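Sunday, July 12, 2026
Bench 2, left arm -- gripper and wrist camera

Came in on a Sunday because I wanted the cell to myself, and of course Eirini was already here with the same idea. Fine, more hands!

So, the complaint from Friday: left gripper closes, reports closed, and there's still a bit of wiggle if you push on whatever it's holding. I'd blamed the finger pads. Vangelis blamed the software (Vangelis always blames the software). I pulled the two fingers off this morning and the pads look fine, hardly polished. What I did find was the right finger's pivot screw backed out by nearly a full turn. No threadlocker on it that I could see. Cleaned the threads, put a drop of the blue stuff on, snugged it up, left it alone for an hour and did the camera while I waited.

Camera notes, so I don't have to work this out again:

-- The bracket from Ververidis only goes on one way even though it looks like it goes on two. If the cable comes out on the finger side you've got it backwards. Ask me how I know.
-- Two screws, short ones. The long ones from the Cisteck bag bottom out before the bracket is tight and you'll think you're done.
-- Don't clean the lens with the shop wipes. There's a proper cloth in the top drawer.

Focus was off after I put it back, quite a bit softer than I remembered. Turned the lens ring a hair at a time and kept going past sharp and back again until I was happy. Then re-zeroed the gripper. Open count used to be 2,094 and I've left that as is. The closed count needed to move, and it's now 831 on the left arm. Please don't copy that number over to the right arm, they were never the same.

Then the boring part, 300 open/close cycles with nothing in the fingers, at the slow speed. Eirini read out the motor temperature every so often and I drank coffee. No faults. I put a paint-pen stripe across the screw head before we started and it hadn't moved at the end. Previous time we did this we stopped at 200 and I don't think that was long enough, so let's keep 300 as the standard check after any finger work.

After lunch I wanted to see it hold something thin, which was where the wiggle showed up worst. The purple flat bar is good for this, narrow on edge and with rounded ends, so if the fingers are even a little out of line you feel it right away. Parked the arm over the white board and had a look through the wrist camera.

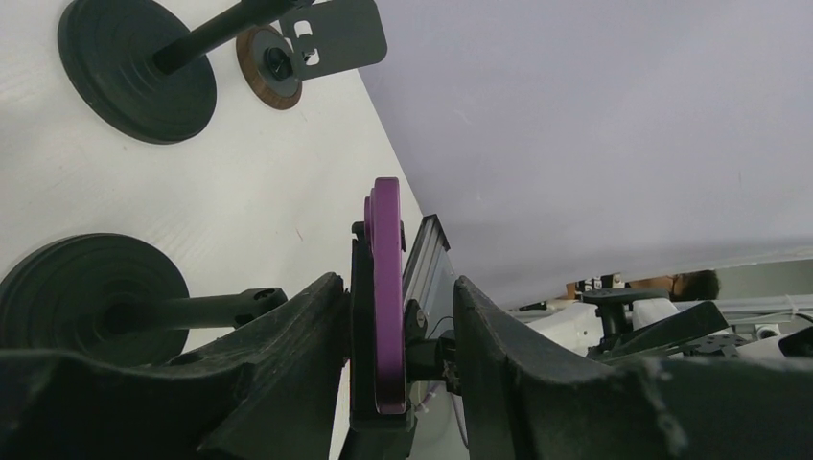 Wrist view, left arm, purple bar on edge between the fingers. Stands and rods on the board to the left, other arm at the back right.

Pushed on the top of the bar with a finger, power on, and it stayed put. Tried the same thing with the wrist rolled over and got the same answer. I'm calling the wiggle fixed for now, though I'd like a week of normal use before I say so to anybody at Nonov.

Still to do:
-- Same screw check on the right arm. I bet it's loose too.
-- Order more short screws, we're down to the last few. Zusau had them in stock when I looked.
-- Tidy the cable on this side, I don't love how much slack there is.
-- Print a fresh set of fingers before August. Eirini has the file.

Left arm is powered down, e-stop is in. Twist to release, then home it before you do anything else.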